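Juvska

From the regional rivers wiki, last edited September 23, 2026

The Juvska is a lowland river, 313 km long, rising in the wet hills above Căpraru and reaching the sea at Hasovholm. Main towns on it, going down: Căpraru, Durow, Hasovholm. Known mostly for its old water-sharing rules, the mills, and the protected stretch between Durow and the coast marshes.

Name

Locals say it with a soft J. Old charters have Juvsca, Iuvska and once just "the Water". Origin not settled. Most likely from a word for a hollow or a gully, which fits the upper part well enough and the lower part not at all. A second theory ties it to a family that held the ford at Durow – weak, no papers for it before the bridge.

Course

Starts as several springs in peat above Căpraru. Which one is the true source is argued over; the map office uses the northern one, walkers tend to use the southern one as there's a path to it. The streams join just above the town and from there it is called the Juvska on all maps.

Upper river: steep, stony, quick to rise after rain. Small drops and one proper fall, the Lower Step, 9 m high. Below that the valley opens and the river slows down a great deal. Gravel bars, alder, a lot of fallen wood.

Middle river: from the Step to Durow. Farmland both sides. Straightened in places, and you can still see the old loops as wet dips in the fields. The Durow weir marks the end of this part.

Lower river: wide, slow, muddy. Splits into two arms before Hasovholm, the Long Arm and the Old Arm. The Old Arm silts up and gets dredged when there is money. Tide reaches as far as the railway bridge, further in spring.

Flow and floods

Highest in late winter and again in May, when the last snow goes off the tops. Lowest at the end of summer. The upper river can go from ankle deep to dangerous in an afternoon, and the gauge at Căpraru was moved up the bank for this reason after being washed out.

Floods at Durow are mostly winter ones. The worst on record put the market square under water and took out the old footbridge. The marks are cut into the church wall, and the top one is a good way above the door latch. After that the council bought the meadows upstream and let them flood on purpose. Cheap and it has mostly worked – the square has been damp since but never under.

Dry years are the bigger worry lower down. Salt comes up the Long Arm when the flow drops and the market gardens at Hasovholm can't use the water.

Water sharing

This is the part most people come to the Juvska for, if they read about it at all. The system is known as the turns. Each landholder on the middle river has a turn, meaning a set number of hours in which their gate may be open. Turns run downstream in order then start again. Whoever is last in a dry year gets least, so the order is reversed every other summer.

The turns were custom long before anybody wrote them down. The first written roll lists gates by field name only, no owners, which has made a lot of work for lawyers. A later roll adds owners and fines. Fines were paid in grain, then in days of ditch work, then in cash.

Turns go with the land and not with the person. Sell the field and the turn goes too. Selling a turn on its own was banned, then allowed for one season at a time, and that is still where it stands. Lending a turn to a neighbour is fine and happens constantly, mostly without telling anyone.

Towns were never part of it. Durow took its supply from wells until the wells went bad, and then wanted river water like everyone else. The farmers said no. The court case dragged on for years and ended with the town getting a fixed share of 200 litres a second, taken above the weir, before the turns are worked out. Still a sore point.
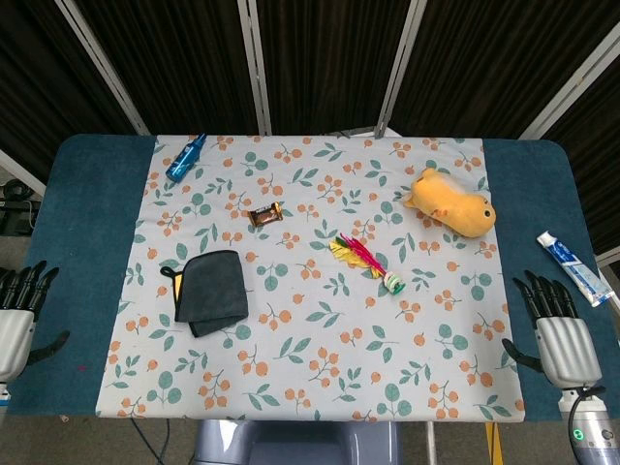
Who decides how much water each gate gets in a dry summer?

The water warden at Durow does, using the roll and the reading at the weir. When the reading falls under the agreed mark every turn is cut by the same share, and the town's fixed amount is cut last of all.

The warden is elected by the gate holders and serves for two summers. One vote per gate, whatever the size of the field. Big holders have tried to change this more than once and lost. The warden can lock a gate on the spot but has to tell the holder the same day, in writing. Appeals go to the river court, which sits in the old toll house and is open to the public, though the benches are hard and there isn't many of them.

Mills and weirs

At its busiest the river had mills all the way from Căpraru to the coast. Corn mostly, some fulling, a sawmill near the Step. Mills had no turn of their own. They used the water and put it back, so in theory no one lost out. In practice millers held water overnight to build up a head and the farms downstream got a dry ditch in the morning. A lot of the early court papers are about exactly this.

The Durow weir is the only large one left standing. Stone, with a later concrete lip. Other weirs were broken out or just left to fall in. One mill wheel still turns at Căpraru, for show, on summer weekends.

A small power station was built into the side of the weir and ran the street lamps for a time. Closed when the grid came. The building is a store now.

Protected stretch

Runs from below the Durow weir to the head of the marshes. No new dams, no straightening, no building within 100 m of either bank. Farming carries on as before. Grazing on the banks is allowed outside the nesting months.

Getting it agreed was slow. Landowners wanted it in writing that their turns would not be touched, and the rule as passed says so in its first line. Hasovholm wanted the marshes included. They were left out becuase the harbour needed room to dump dredgings, and they are still out. A plan to add them comes back from time to time.

What the rule doesn't do is put any more water in the river. It protects the banks and the bed. In a very dry year the protected stretch can be down to pools, and there's no law against it. The late edition of the river plan talks about a minimum flow over the weir but gives no number.

Wildlife

Trout above the Step, bream and pike below. Eels used to be common enough to pay rent in. Much fewer now. A fish pass was added at the weir and trout use it, other species less so. Otters on the lower river and seen now and then in Durow itself, usually early. Kingfishers on the middle river wherever the bank is steep and bare.

Balsam is the main plant problem. It gets pulled every summer and comes back every summer.

Boats and walking

No powered boats above the railway bridge. Canoes allowed everywhere but the upper river, where the landowners' permission is needed, and there's a carry round the weir on the left bank. The carry is steep, with steps, slippery in leaf time.

River path runs from Durow to Hasovholm, mostly on the old towpath. Flat. Gaps where the bank has gone and the path swings out round the fields. Above Durow it's bits and pieces – some good, some just road.

Records and writing

The rolls are kept in Durow, copies at Hasovholm. The second roll is missing several leaves, water damage. The standard account of the turns is by Aravind Marar, who put the field names from the first roll back on a modern map and showed that the gates had barely moved. His order for the gates below the old ford has been questioned, as it relies on one boundary stone that may have been shifted. The river court's own papers are only partly sorted. Anything before the toll house move is in boxes and has to be asked for ahead of a visit.

See also

Durow weir
Hasovholm harbour
The Lower Step
River court (Juvska)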